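Last updated: March

mossback
Has anyone frozen strawberries whole without them going to mush? Picked 2 kilos at Panholm and we won't get through them.

tarn_end
They always go soft. Freeze on a tray first, then bag them, and at least they don't stick together. Use them for jam or crumble.

Gevow
Disagree with jam. Frozen fruit sets badly, I had to boil mine twice. Better stewed with a bit of sugar.

tarn_end
I've made jam from frozen every winter and it sets fine with lemon juice. Were yours very ripe?

Gevow
Yes, very. Could be that.

mossback
Do you take the tops off before or after?

pell_and_daughter
Before. Wash them, dry them properly on a tea towel, then hull. If they go in wet you get ice all over them. I halve the big ones too.

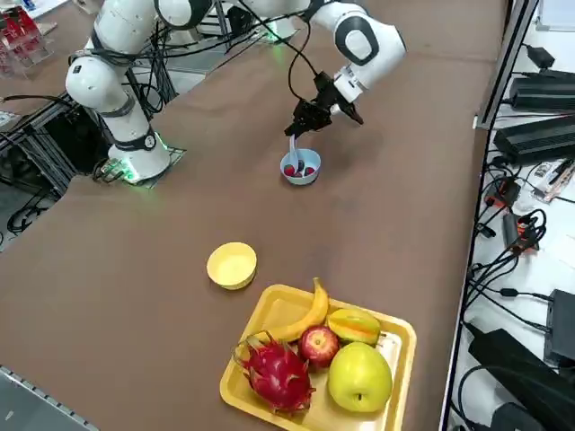 For eating with a spoon I only half thaw them, about 2 hours in the fridge, and have them while the middle is still firm. Left overnight they sit in a puddle. The juice is good on porridge though.

Gevow
I wouldn't halve them, they lose more juice that way.

mossback
Thanks all. Will do one tray whole and one halved and see which we like.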